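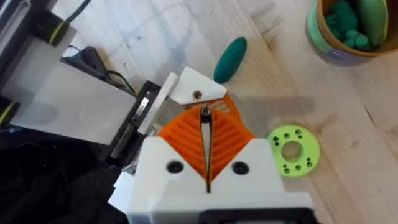

Labelling wrist-camera demonstrations for a contact-onset model

This page covers how we prepare pick-and-place demonstrations for the Gakar contact-onset model. It assumes you already have recorded episodes and a working install of the Tanner annotation tool. Training is covered separately.

What the model needs

The model takes a short window of wrist-camera frames and predicts whether the fingers have begun to load the object. There is no force sensor. With compliant fin-ray fingers the ribs deflect on contact, and that deflection is the signal. The whole of both fingers should stay in view, including the ribs nearest the housing.

The reference set has 682 episodes, of which 300 are labelled by hand. The remainder are used for the self-training stage.

Step 1. Check the unloaded posture

Open the first frame of each episode and confirm that nothing is touching either finger. Save this frame as the rest template. Do not share one template between sessions. Printed fingers take a set over time, and a template from November will not match fingers that have done a month of work.

If the fingers start an episode in contact with anything, mark the episode NR (no rest) and move on.

Step 2. Compute the rib difference

Run the rib tracker over the episode. It fits a line to each visible slat and reports the change in angle from the rest template, one value per finger. Plot both traces on the same axis.

Expect some offset between left and right. An object lying diagonally to the fingers will usually load one side first, and the second trace follows a few frames later. This is normal and should not be corrected.

Step 3. Mark onset

Onset is the first frame where either trace leaves the noise band and stays out for 6 frames. Mark it by eye on the video first, then compare with the trace. If the two marks differ by more than 2 frames, keep the video mark and flag the episode for a second labeller.

Soft objects are the hard case. A foam piece compresses before the ribs move, so the video mark tends to come early. Verena Fankhauser's rule is to label the deflection of the finger and ignore the deformation of the object.

Step 4. Watch for shadows

Finger shadows on a light tabletop produce false edges next to the ribs. If the tracker locks onto a shadow, the trace jumps in a single frame – real contact ramps. Mask the table with the polygon tool and rerun.

Step 5. Export

Export as one file per episode, with the rest template embedded. File names take the object code first, then the episode number.

Results so far

Training with both finger traces gave earlier and more stable predictions than training with the mean of the two. Mathias Eberhard is repeating the comparison with stiffer fingers. Colour augmentation made no measurable difference.

Questions about the tracker go to Tatiana Michalík.

Last revised 3/7/20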